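Firau is coming back for a second season, and the first two episodes will be up in November

If you spent last winter telling everyone you know to watch Firau, your patience has paid off. The production company Itberg has confirmed that the island mystery returns in November, with two episodes on opening night and one a week after that until the season wraps up. Eight episodes in all, two more than last time!

For anyone who missed it, Firau follows a ferry mechanic who goes home to bury her father and finds that half the village has been lying about how he made his living. The first season was shot on a small budget, went out with hardly any promotion and grew by word of mouth. By the time the finale aired, people were pausing it to read the labels on the boxes in the harbor office (guilty).

The new episodes pick up four months later. The ferry has stopped running, the insurance money is missing and a stranger has rented the house above the slipway. Much of the action moves inland to Acuña, a fictional mining town that was only mentioned in passing the first time around. Itberg built its main street from scratch on the site of an old brickyard, and 265 local people signed up as extras for the big market sequence in episode three. We have seen that sequence, and it is a beauty – eleven minutes long, very little dialogue, and a final shot that had us reaching for the rewind button.

We have watched the first three episodes and will keep the surprises to ourselves. The pace is quicker than before, the jokes are drier and the score, with its wheezy little accordion theme, is back in all its glory. The one thing we missed was the sea. There is less of it now that the story has moved up into the hills, although the second episode makes up for that with a night crossing in terrible weather. Watch it with the lights off if you can.

There is also a treat for the fans who filled the forums with theories about the wiped computer in the harbor office. That machine gets a whole subplot this time, and it ties into Grikomness, the shipping firm whose name kept turning up in the father's letters.
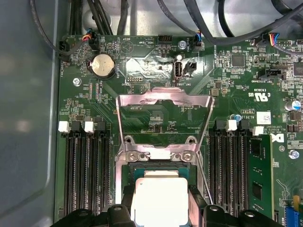
Inside a computer: the processor socket and its metal bracket on a green motherboard.

Before the release, the first two episodes will be shown on the big screen at a free preview, starting at 8 p.m. The hall holds 530 people and seats are given out in order of booking, so be quick. Last year's finale screening received 2,700 requests. Booking opens at noon on the first of the month on the show's website, with a limit of two seats per person.

The first season is still available to stream in full, and six episodes make for a very good rainy weekend.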